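El kit de pinza de Wulside, dos meses después

Hace ya un tiempo que quería sentarme a escribir esta entrada, y entre unas cosas y otras (la mudanza del taller, el calor, un catarro que no se acababa nunca) se me ha ido pasando. Varios me habéis preguntado por correo si el kit de clasificación de Wulside merece la pena para un taller pequeño como el mío, así que vamos a ello, con calma y con café.

Para quien llegue nuevo: el kit trae la pinza de dos dedos, la cámara de muñeca, el cableado y una licencia de Lisotside, el programa con el que se le enseñan las tareas. El brazo va aparte. Yo pagué 1.445 euros con el envío incluido, que para mi bolsillo es un dineral, y estuve dándole vueltas desde octubre. Miré también el de Grandex, que anda por los 2.000 y trae mejor manual, todo hay que decirlo.

El montaje me llevó una tarde larga. Lo peor, con diferencia, fueron los cables: si no dejas holgura suficiente, al girar la muñeca tiran, y el programa se para con un aviso que no explica nada. Lo demás, una maravilla. Lisotside arrancó a la primera en mi portátil viejo, y grabar una tarea es tan sencillo como llevar el brazo de la mano y repetir el gesto unas cuantas veces.

Y claro, lo primero que le puse fue la tornillería, que en casa siempre ha sido un desastre: tuercas, tornillos de cabeza hexagonal, mariposas, prisioneros negros, todo revuelto. Ahora cada cosa va a su compartimento en la caja de separadores. Me sigue pareciendo muy bonito verlo coger algo tan pequeño y tan incómodo como una tuerca de mariposa.
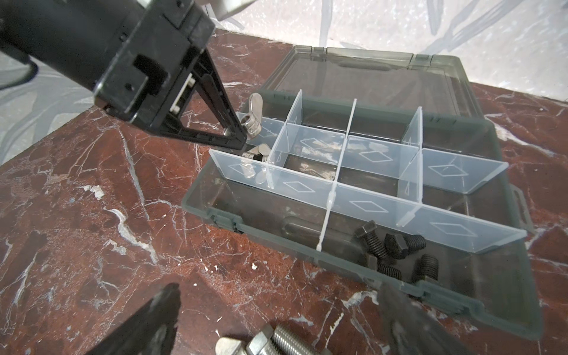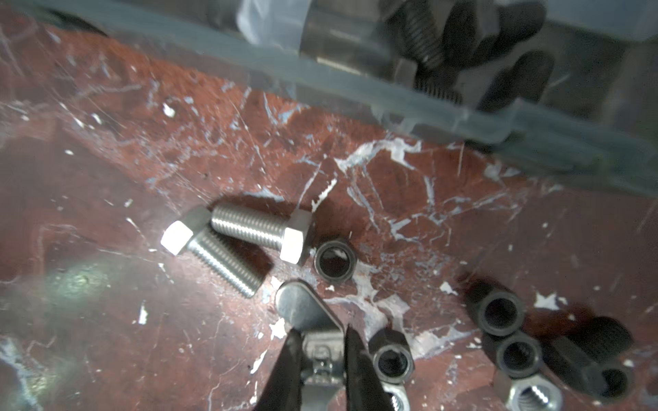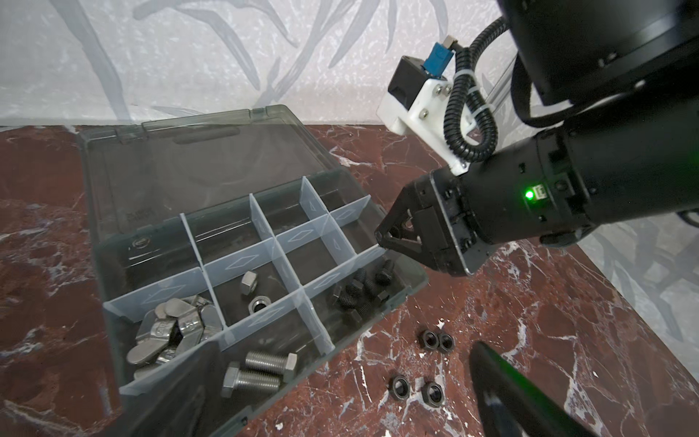 Lo que me gusta menos

Los dedos de la pinza son grandotes para piezas sueltas que están muy juntas, y con dos tornillos cruzados hay que tener paciencia. Pregunté por unos más finos y me dijeron que Lindqvist los vende aparte por 200 euros. De momento, me aguanto.

Tampoco me convence que la licencia se renueve cada año. Si alguien ha probado a usar la pinza con otro programa, que me lo cuente en los comentarios, por favor, que me interesa muchísimo.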